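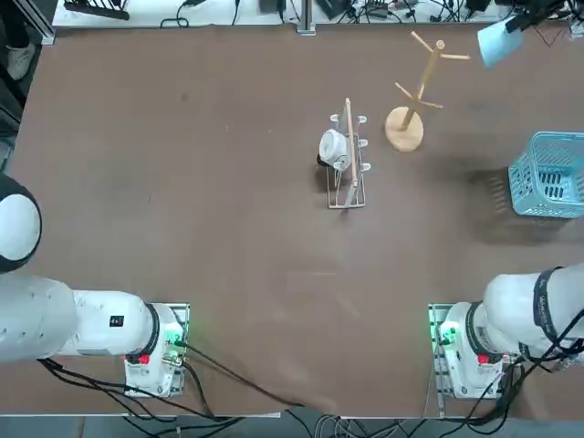
Fig. 1. The drying corner on the brown table: wire rack, mug, mug tree and blue basket.

Where Do the Mugs Go? A Small Study of a Shared Kitchen
Kofi Aryee
Home and Living Project, final report
09/07/2020

So my project started with an argument about mugs. I live in Barta House with a bunch of other students, and we all share one kitchen, and for most of last year you could not find a clean mug in it to save your life. They were in bedrooms, on windowsills, in the sink, once in the bathroom (still no idea). When we had to pick a household problem to study I didn't even have to think!

My question was pretty simple: if drying things and putting them away happen in the same spot, do people put more away? We used to have the rack by the sink and the cupboard clear across the room, and I had a feeling that walk was the whole problem.

What I set up

I put everything on the old brown table, which has seen better days (the scuffs are from before my time and they don't scrub out, I tried). The dish rack is the narrow white wire kind. It's great for plates and kind of terrible for mugs, which tip over or end up leaning on the outside of it. Next to it went a mug tree in light wood with four pegs. On the far side I added a light blue plastic basket for anything that didn't belong on either one, so lids, spoons, the odd sponge.

I looked at a nicer tree from Flimavlow with a heavier base, but it was out of my budget, and ours stands up fine as long as you don't load one side first. Please don't load one side first.

What I did

For 2 weeks I left the kitchen the old way and wrote down every mug I found out of place, morning and night. Then I moved everything to the table and did the same for 3 weeks. I didn't tell my housemates what I was counting, only that I was "doing a kitchen thing," and they were nice enough not to ask. I know the two stretches aren't the same length. I wanted them to be, but I lost a week to a cold at the start and the deadline was the deadline.

What happened

The tree got used right away, more than I expected. People like hanging stuff up, I guess. By the end I was finding strays maybe every other day, where before it was every single time I walked in. The rack changed less. Folks still set a mug down on its side against the rails and wander off, even with bare pegs right next to it, and I'm guilty of that one too.

The basket was my biggest mistake. It's a good basket, the holes in the bottom let water through, but it turned into a junk drawer without a drawer. In it I found batteries, a bus pass and a Clatow coupon book. If I did this again I'd go with something smaller, or put a towel under it and call it part of the drying area, because water was dripping straight onto the table.

What I'd change

Four pegs isn't enough for our house. I'd want a second tree, and I'd run the whole thing again in November when everybody is drinking cocoa all day long and the mugs really pile up. My friends over in Mindau House want to try the same setup, so I might get to compare kitchens. For now ours is staying on the table.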